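Lisero 防滑餐垫（单片装）

货号 471　适用：家庭餐桌、深色台面、小餐馆
本页由店内采购撰写，不用厂家文案。

先说结论：它是一块还过得去的餐垫，厂家包装背面写的那些好处，我大概信一半。
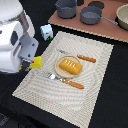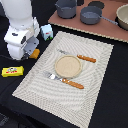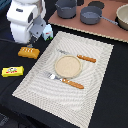
黑色桌面配餐垫

Murray Cartwright 读完上一版介绍后留言，说他不明白为什么一块餐垫需要“五层结构”，他家那块旧棉布用了很久，洗完晾干接着铺，唯一的毛病是端汤的时候会跟着碗跑。他问：防滑到底防到什么程度，能不能写清楚，别再用“牢牢吸附”这种词。

问得有道理，那个词已经删了。背面是一层带细纹的软胶，靠摩擦力，没有什么吸附。放在干净、干燥的光面桌上，单手推碗，垫子基本不动。桌上有水或者面粉，照样滑。木纹很深的老桌子效果也打折扣，我在自己家里试过，比棉布强一点，强得有限。

关于“五层”

厂家说面层、粘合层、编织芯、缓冲层、底胶，一共五层。我剪开过一块样品，肉眼能分出来的只有面和底，中间夹着一片织物。另外两层也许存在，也许是胶水算了两遍。买的时候请按“有胶底的编织垫”来理解，价格也应该按这个来比。

耐热

标称 70 度。这个数字放在餐垫上其实很低，刚出锅的砂锅、铸铁锅、烤盘都不行，请另外用隔热垫。盛好饭菜的瓷碗瓷盘没有问题。包装正面印着“隔热护桌”四个大字，70 度写在背面最下面一行，字号小得可怜，我给厂家提过意见，回复是“会考虑”。那是一月的事，新到的一批包装没有变化。

清洁

湿布擦，必要时加一点中性洗洁精，平铺晾干。不要进洗碗机，也不要对折收纳，折痕出来以后很难压平。酱油和茶渍当场擦得掉，隔夜的茶渍会留一圈浅印。咖喱我没敢保证，店里展示用的那块沾过一次，到现在还发黄。
厂家说有“抗菌涂层”，我要过检测报告，没有收到，所以本页参数里不写这一条。

颜色和边缘

浅色款放在黑色台面上好看，也最容易显脏，掉一粒芝麻都看得见。深色台面还有个麻烦，胶底会留下淡淡的印子，擦一下就掉，但如果你介意，每周掀起来擦一遍桌子。
边缘是热压的，没有锁边。用久了四个角会先翘，翘得厉害的话，反过来压两本厚书过一夜，能管一阵子。

和另外几款比

Brolel 的棉麻款：手感好得多，可以机洗，完全不防滑，皱了要熨。
Gonier 的硅胶款：防滑最好，耐热也高，缺点是粘灰，擦完看着还是灰蒙蒙的，而且新的有气味，得晾几天。
Sandhu 的软木款：我个人最喜欢的样子，掉渣，边角怕磕，有小孩的家庭慎重。
Lisero 这款每一项都排在中间。如果你只想要一块擦一擦就能用的垫子，它够了。为了“升级餐桌体验”而买的话，省下这笔钱吧。

参数

形状：长方形，圆角
面层：编织纹
底层：软胶
耐热：70 度（厂家标称）
机洗：不可
洗碗机：不可
包装：单片，纸套

常被问到的几件事

能不能裁剪？能剪，剪口会散线，要自己封边。剪过的不退。
圆桌能用吗？小圆桌会有两个角悬空，碗压到角上容易翻，建议买圆形的，我们目前没有货。
有没有味道？刚拆封有一点胶味，通风放两天后我闻不出来。Rekha Kashyap 来信说她那块过了更久还有，我们给她换了一块，换的那块怎么样她没有再说。
要不要一次买一套？先买一片。铺一个星期，看看它的角，再看看你擦桌子的习惯，合适再补。不同批次的颜色会有轻微偏差，想要完全一致的请在备注里写明，我们从同一箱里拿，箱里不够就会先联系你。

退换

未使用、纸套完整可退。沾过食物的不退，质量问题除外，请附照片，把背面也拍上。星期五下午四点以后提交的申请，要等到下周处理。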